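Workshop News: Two Arms and a Table

The two-armed robot on the back bench at the Gallagher Street workshop has reached the point where it can be run from start to finish without anyone holding a part of it in place. The group building it has been at it since April, mostly on Tuesday evenings, and asked for some space in this issue to report on the work.

The project goes by the name Binar. The aim is modest. It should clear a table of small mixed objects, one at a time, and put each in its place. The members wanted a job that a person does without thinking, so that it would be easy to tell when the machine was doing it badly.

Most of the first two months went into the arms. Both were bought secondhand from Grorent, a surplus dealer that had them in storage, and they came with no manuals and with different firmware on the left and the right. Getting both sides onto the same version took longer than any other single task. The joint limits on the left elbow were also set wrong, which made the arm stop short whenever it was asked to reach across the table. That was fixed by going through the settings one joint at a time and writing down each value before changing it.

The hands are a separate purchase and connect through the wrist units. Each one has its own cable back to the controller. The first cables were too short and pulled out of their sockets when the forearm turned. The replacements are longer, and the slack is now left in a loop by the wrist. If you are building something similar, buy the longer cable first.

The controller is a small board from Adex, mounted in the base with the power supply. It drew enough current at startup to trip the bench outlet twice, so the robot now has an outlet of its own on the far wall. Please do not plug the vacuum into it.

Tests are done on a table in front of the robot, with a curtain hung behind it. The curtain was added after the vision software kept picking up the tool rack as something to grasp. Objects come from whatever members bring in. The group wants a mix of soft, hard, light and slippery things, in shapes that do not resemble each other, and the set changes from week to week.

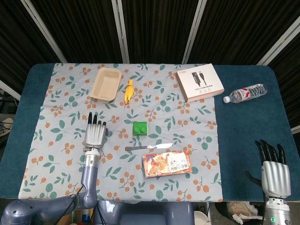 The left hand over the patterned cloth, with the green block, the rubber chicken and the food tray among the objects on the table.

The tablecloth is a recent change. Up to then all tests were run on a plain surface, and the software found the edges of each object without much trouble. With a printed pattern underneath, the success rate dropped from 48 good picks in a session to 28, using the same objects and the same number of tries. Green things suffer most on a cloth with leaves on it. The group has decided to keep the cloth and improve the software, on the grounds that people's kitchen tables are not plain either.

Flat items are the other weak spot. A snack package lying on cloth gives the fingers very little to close on, and the hand tends to push it along or bunch up the fabric. Two approaches are being tried. One slides the object to the edge of the table and takes it from there. The other presses down with one finger and brings the thumb in under the side - slower, but it has worked on thin cardboard.

Clear plastic is hard for a different reason. The depth camera sees through a bottle in places and returns gaps, so the software has been told to look for the cap and the label and guess the rest.

The robot has now logged more than 3000 picks, counting the failed ones. Every attempt is saved with the joint positions and the result, and members with a workshop login can find the logs in the Binar folder on the shared drive. The notes on the firmware are there too, in a plain text file.

Total spending so far is $733, not counting the arms, which were paid for by the members who bought them. The largest part of that went to the power supply and the cables.

A few practical points for other users of the room. The area inside the tape on the floor should be kept clear when the robot is on. A green light at the wrist means the hand has power, even if nothing is moving. The stop button is on the post by the door side of the bench and anyone may press it at any time. Afterward, leave the robot as it is and write a line in the bench log.

The next job is handing objects from one hand to the other. So far the right arm has mostly been kept parked during tests, and the two have only been moved together at low speed. The group also needs more test objects, particularly soft packaging and things with handles. There is a bin for them under the sign-in desk.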